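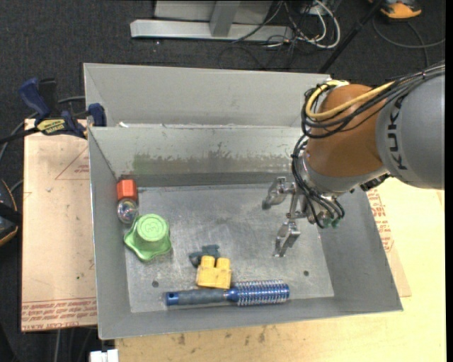 The road to Kerkonstead was closed again by nine in the morning. Supporters of the Lambert ward campaign had parked a grain truck across both lanes at the Jamemgate turnoff, and the line of cars behind it ran back past the gas station. A few drivers got out and talked. Most turned around and took the river road, which adds 40 minutes.

It was the fifth closure since the county council voted in May to merge the two districts. The vote was close, and the argument over it has outlasted the spring. Under the plan, Kerkonstead keeps its name on the map but loses its own council seats, its permit office and the right to set its school tax. Those powers move to Mudier, a town with a larger population and a newer courthouse.

People in Kerkonstead say they were never properly asked. The council held one public hearing, at two in the afternoon, in Mudier. The sign-in sheet shows 435 names, and the room has seats for fewer than half of them. Many people stood in the parking lot and listened to the speeches over a loudspeaker that cut out during the budget section. The written comments were accepted until five that day, and the vote was taken the same evening.

The council's position has not changed. In a two-page statement it said the hearing met the legal notice period, that the merger would end the cost of running two permit offices, and that no school would close in the first five years. It did not say what would happen after that. A request for the cost figures behind the plan was answered with a summary table and a note that the full report was still being checked.

The opposition is not one group. The Lambert campaign wants the vote thrown out and has filed a petition with the county court. A second group, made up mostly of Jamemgate shop owners, would accept a merger if the permit office stayed where it is. The two sides marched together in June and have not done so since. The shop owners object to the road closures, which they say hurt the same people they are meant to help. Campaign members answer that letters got them nowhere – the county took six weeks to reply to the first one.

The police have so far kept their distance. Officers came to the turnoff at ten, spoke with the people by the truck, and moved the cones back to give drivers room to turn. There were no arrests. An ambulance was let through on the shoulder shortly before eleven, and two people from the line walked ahead of it to clear the way.

In Mudier, the merger draws less interest. The town gains staff and a share of the tax base, but it also takes on Kerkonstead's roads, several of which have not been resurfaced in years. Two of Mudier's own council members voted against the plan for that reason. They have kept out of the protests and have said they will respect the result.

The court is due to hear the petition next month. If the judge finds that the hearing was too small to count, the council will have to hold another one and vote again, and the first set of transfers will be put on hold. If the petition fails, the permit office in Kerkonstead will shut its counter at the end of the quarter.

The truck was moved at noon. By half past twelve the traffic through the Jamemgate turnoff was back to normal, apart from a row of orange cones left on the grass.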